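How to wash a wool blanket in a machine

Written for the guests' laundry at Ekdale, but it works just as well at home.
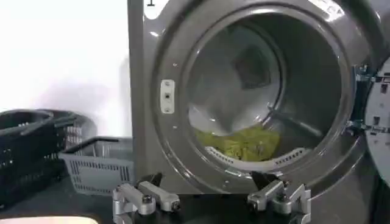 Check the care label first. If it says dry clean only, stop there. If it shows the washtub with a hand or a wool cycle, carry on.

Shake the blanket outdoors and brush off any hair. Treat stains before washing: dab with cold water and a drop of wool detergent, leave for 5 minutes, dab again. Don't rub, or the fibres will mat.

Wash one blanket at a time. Choose the wool programme, cold or 30 degrees at most, with the spin set low. Use a liquid made for wool and go easy on it – half the dose on the bottle is plenty for a blanket that is only dusty. No fabric softener and no bleach.

Take the blanket out as soon as the programme ends. Carry it in both arms, as a wet blanket stretches under its own weight. Roll it in a dry towel and press down along the roll. A big one may need two towels.

Dry it flat on a rack, or over two lines set 80 cm apart, away from radiators and strong sun. Turn it after a few hours. Ours take a day and a half in May and longer in winter.

If the edges have gone wavy, pull them straight while still damp. Gion Gasser steams his afterwards with the iron held just above the wool, which also brings the nap back up.

Store only when fully dry.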